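Felov Family Center adds evening course for parents

The Felov Family Center will run a new evening course this winter for parents who want help with routines, chores and talking through disagreements at home. The first session is Saturday, January 17, 2026, and there are places for 26 families.

The course is called Kullix and was written by Piroska Szűcs, who has led parenting groups at the center for six years. Each session lasts 60 minutes. Parents meet in one room while children over five do a related activity next door, and both groups come together for the last part. 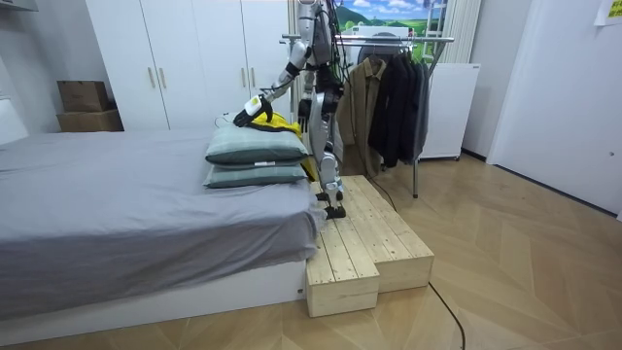
A robot at the bedside, with a yellow garment on the pillows.

Szűcs said most families who contact the center ask for the same thing - a calmer hour before bedtime. "They already know what they want to change," she said. "They want a plan for Monday night."

The fee is $28 per family and covers the workbook. Families who can't pay may ask for a free place at the front desk on Szalai Street. A grant from the Leltico Fund pays for those places and for child care.

The center had 1,031 visits to its family programs last year. A second group will open in spring if the first one fills up.

Comments

marnie_k: Is there anything for parents of teenagers? Ours are 14 and 16.

Intan Sitompul: We did the shorter version last year and still use the Sunday meeting sheet. Parking is tight, so come early.

dad of 3: Signed up. Do both parents have to come?

Related items
Library story hour moves to a new room
Grandparents' group looks for new members
How to set up a family calendar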